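September, late evening

Restocked the snack box for the Climedley trip. Emptied it first, flattened the creased edge, then refilled by bag size. Limit is 397 g per box this time, down from what we carried to Ocampo. The lemon and blackcurrant candy goes in the box as before; it travels well and the bag takes little room once pressed flat.

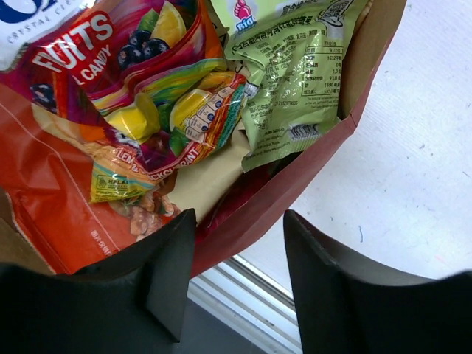
Weighed two arrangements on the kitchen scale. The first came in over the limit — removed two bars, reweighed, passed. Remaining stock is on the Flendard shelf, lower tier. Budget left: 300. To buy: tape, labels, one spare box. Handov closes at six.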